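Gripper notebook - Husbridge bench, Sunday

Started at the bench a bit after 9 with the pair of hand grippers. Tool A is the one with the ribbed body, tool B is the other one, and the plan for the day was just to get A back into a state where I'd trust it for the Pinine fruit set (small round things, mostly, which is where it has been letting us down).

The complaint from last week was that A closes a hair late on the left. I took both fingers off, wiped the links down with a dry cloth, and put everything back with the pins seated properly this time. One of them had been riding proud, my fault, I think I rushed it in May. Then new blue pads on both fingertips. The old ones had gone shiny and I'd logged 422 closes on them, way past when I'd normally swap.

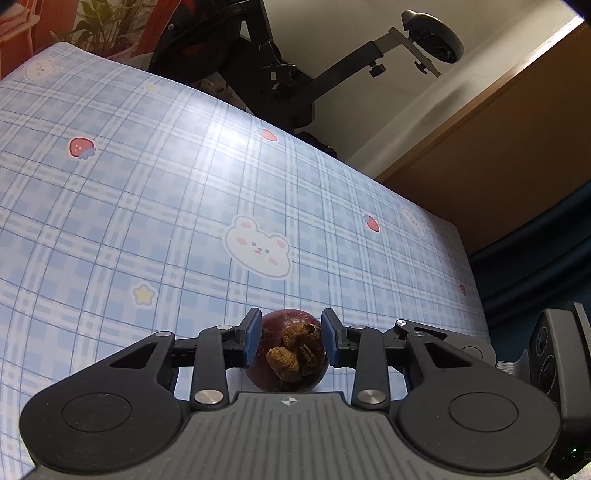

Pad angle is the thing I always forget, so I'm writing it down again: set the left one first, snug the screw, then bring the right one in to match, and only then tighten both. If you tighten the left all the way at the start you'll chase it for the rest of the morning. I did, for 40 minutes!

Play at the pivots feels fine now. I rocked each side by hand with the fingers half open and there's a tiny bit of give on the right, nothing on the left. Leaving it alone. The Dusano spacers are a touch thicker than the old ones, so if the give gets worse that's the first thing to try - there's a bag of them in the second drawer.

After coffee I went on to checking the opening with both tools out.
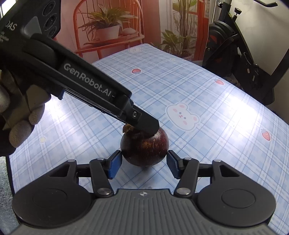

Tool A open around the mangosteen, tool B touching the top of it.

Things to watch on B: the screw near the tip. I put a paint dot on my own list to do (not done yet, sorry to whoever reads this) so we can tell at a glance if it has backed out. Also please stop storing B on its side in the Sosa case, it leans on the finger and I'm sure that's how it got bent before.

Next up was the mixed check, big fruit and little fruit together. I want 132 closes on the new pads before anyone calls them broken in, so this is only a start.

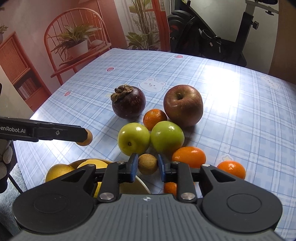 To do before the next session

Paint dot on B's tip screw.
Recheck A's right side for give after the first 7 runs.
Order pads, we're down to one spare pair.
Charge both tools overnight, and write the pad change on the Husbridge sheet too.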